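FOR IMMEDIATE RELEASE

Pettigrew Opens Sign-Up for "Small Things" Bedroom Sorting Program

Free program helps families sort the trinkets, key rings and bracelets that collect in children's rooms

ILTISTHORPE, December - Pettigrew, the home organizing service based in Iltisthorpe, today opened sign-up for Small Things, a free program for families who want help with the little objects that pile up in a child's bedroom. The program starts next month and has places for 84 households in Iltisthorpe and Clonddale.

Small Things deals only with items that fit in the palm of a hand. Charms, beads, cords, key rings, bracelets, hair clips, erasers, badges and plastic toys from vending machines all qualify. Clothes, books and large toys are covered by Pettigrew's regular paid visits and are not part of the program.

Each household gets two home visits of 90 minutes. A Pettigrew organizer works with one parent or guardian and one or more children aged 5 and up. The first visit is for gathering and sorting. The second takes place 17 days later and is used to check what has stayed in its place, what has wandered, and what the child would like to change.

"Most of the calls we get about children's rooms are about small stuff," said Fathima Kodikara, program lead at Pettigrew. "Parents can deal with a heap of laundry. What wears them down is a drawer with a broken bracelet, a charm from somebody's birthday party and a key ring with no keys on it. They don't want to throw it out because the child will ask for it the next day. So it goes back in the drawer."

How the visits work

The family picks a flat surface in the child's room before the organizer arrives. A bed is fine, and so is a desk or a clean patch of floor. The organizer asks for one shallow tray with a raised rim. Families that do not have one can borrow one from Pettigrew for the length of the program.

Small items from drawers, shelves, coat pockets and school bags are brought to the tray a handful at a time. The child looks at each piece and decides whether it will be kept out, stored, passed on or thrown away. Items that are tangled together are pulled apart before anyone decides on them. Cords and bead strands take the longest, and organizers are told to allow for this and not to cut anything without the child's agreement.

Pieces the child keeps out stay in the tray or go on a hook. Stored pieces go into a lidded box with the child's name on it. Passed-on pieces are bagged and left with the parent, who decides where they go. Pettigrew does not take any items away from the home.

Children are also asked to make a picture for the bottom of their tray. Any paper drawing that lies flat will do, and crayon is fine. It is fixed down with tape at the corners so that it can be changed later. Kodikara said the step was added after a trial run in Clonddale in the spring.

"We had plain trays in the trial and they turned into junk trays within a week," Kodikara said. "Mail went in them. Coins went in them. When a child has drawn something for the bottom, they want to be able to see it, and they move things off it. Parents also leave it alone more. It looks like it belongs to someone." 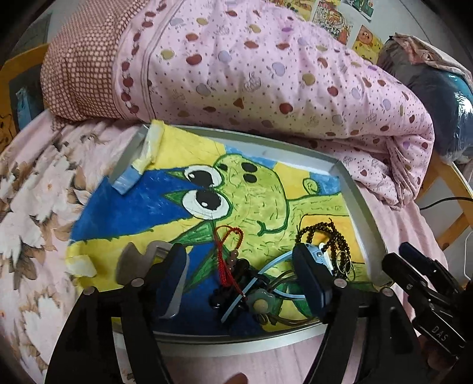
Organizers will suggest a few simple habits for families to use between visits. The tray is cleared once a week, usually at bedtime. Anything wearable is laid flat so the strands do not knot. Key rings are kept apart from beaded pieces, as the metal loops tend to catch the cord. New items can come in at any time, but when the drawing can no longer be seen, something has to move to the box.

Beds may be made or unmade for the visit. Quilts and pillows only need to be pushed back far enough to leave room for a tray. Families do not need to clean or tidy before the organizer comes, and Pettigrew asks that they do not sort the small items ahead of time.

Storage boxes and hooks

The lidded boxes used in the program come from Olel, a storage shop in Clonddale, which is giving one box and one strip of stick-on hooks to each household. Families keep both when the program ends. There is no requirement to buy anything from Olel or from Pettigrew, and organizers will not offer products for sale during visits.

Very small beads and loose parts can be a choking hazard. In homes with a child under 3, the organizer will help the family choose a spot for the tray and box that is out of that child's reach. Loose beads from broken strands are put in a screw-top jar, which Pettigrew supplies.

Who can apply

The program is open to any household in Iltisthorpe or Clonddale with at least one child aged 5 to 12 living there all or part of the time. Children who share a room may take part together, with a tray for each child. Children who split their time between two homes may have one visit at each address if both are within the area.

Places will be given in the order that forms are received. A waiting list will be kept once the program is full, and households on the list will be told by email if a place opens. Visits can be booked for afternoons after 3:30 p.m. or for mornings during the school break.

Sign-up forms are available at the Pettigrew front desk in Iltisthorpe and at the counter in Olel. The form asks for a parent or guardian's name, an address, the ages of the children taking part and two preferred visit times. Families who need an organizer who speaks a language other than English should write this on the form.

A printed guide to the sorting steps will also be available for families who cannot get a place or who would like to try it on their own. The guide runs to four pages and includes a blank sheet, cut to fit a standard tray, for the child's drawing. It is free to pick up from either location while copies last.

"You can do the whole thing without us if you have an hour and a tray," Kodikara said. "Let the child be the one who decides. If they want to keep a bead bracelet they haven't worn all year, it gets a spot. The box fills up sooner or later and they'll choose again."

About Pettigrew

Pettigrew is a home organizing service in Iltisthorpe. It offers paid visits for bedrooms, kitchens, closets and garages, along with packing help for families who are moving. Its organizers work in Iltisthorpe, Clonddale and the surrounding area.

Media contact

Fathima Kodikara
Program Lead, Small Things
Pettigrew, Iltisthorpe

Interviews can be arranged through the front desk. Reporters who would like to sit in on a visit should ask at least a week ahead so that the family's permission can be obtained.

###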